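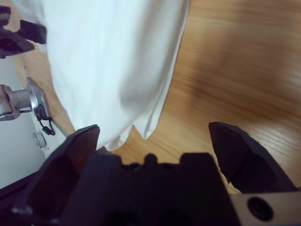 White cloth on the folding table, corner and hem toward you.

Villalobos Linen Hire: Questions People Ask About Folding

We rent white cloths. You use them, you send them back, and somewhere in the middle you or your staff will have to fold one. These are the questions that reach our inbox most often, along with the answers we give when we have had coffee.

Do I have to fold the cloths before I return them?

No. Shake them out over a trash can and put them in the return bag. They all get washed anyway, and a beautifully folded cloth with a fork in it is still a cloth with a fork in it.

Then why do you have a page about folding?

Clean spares. If you ordered extras and never put them out, fold them again and keep them in a separate bag. We don't charge a laundry fee on unused cloths that come back folded. We do charge it on unused cloths that come back in a ball, because at that point we have only your word for it.

Which side is the right side?

Look at the hem. On the right side it lies flat and you see one fine line running along it. On the wrong side you can feel the turned edge with a fingernail. On white fabric under kitchen lights this is harder than it sounds, so trust the fingernail.

Where do I start?

With a corner. Find one, follow the hem to the next one, and only then think about the middle. People who start in the middle end up with something resembling a sleeping goose.

My corners never meet. Is the cloth crooked?

Possibly, but it's usually the fold. Cloth that has been washed many times relaxes more in one direction than the other. Match the hems along the long side, let the short side be off by a little, and smooth from the fold out toward the edge. If it is off by a hand's width, open it up and begin again. You skipped a corner.

Can I fold on a bare wooden table?

Yes, we do. Wipe it first and let it dry. Wood is fine as long as it has no splinters and no fresh oil or wax on it. Jaltwood tops, which many of our café customers have, need a full day after oiling before you put anything white near them. We learned this in October and would like you to learn it from us.

Do I need to iron?

For a picnic, no. For a wedding, someone's aunt will have opinions. Our Cumora weave drops most of its creases overnight if you lay it on the table the evening before. The Durkance weave is heavier and keeps every crease you ever gave it, so have an iron ready.

How many can I stack?

Stop before the stack leans. We keep 4,000 cloths on our shelves and the low stacks are the only ones that stay up.

What is the smallest order?

200 cloths for delivery. Anything under that is pickup only, and you can bring your own car and your own bad back. Orders over 700 need two weeks' notice.

Can I keep one?

You can buy one. Please tell us before it goes missing – the form is the same either way, but the tone of our email is different.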